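## 4. Submitting your build

Rondance accepts one build per team. The upload page opens on Tue 23 May and shuts when the jam clock reaches zero.

1. Export the game from Kaverora as a single ZIP file. The limit is 740 MB.
2. Put a text file named README in the top folder. List the controls and any outside art or sound you used.
3. Sign in with the team account and select **Submit build**.
4. Wait for the progress bar to reach 100 percent – closing the tab early cancels the upload.
5. Run the uploaded copy from your team page.

**Note:** Teams at the Sutthorpe site can also hand in a build on a USB stick. Ask for Mỹ Vi at the help desk.

**Caution:** A new upload replaces the old one. Keep a copy of each build on your own machine. 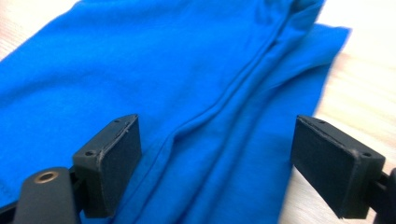
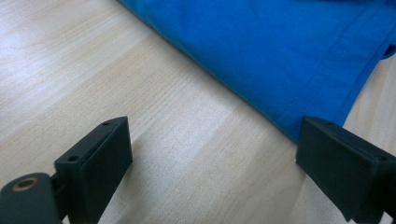

**Can we change the team name after we submit?**

Names stay editable on the team page until judging starts, and the build keeps its place in the list.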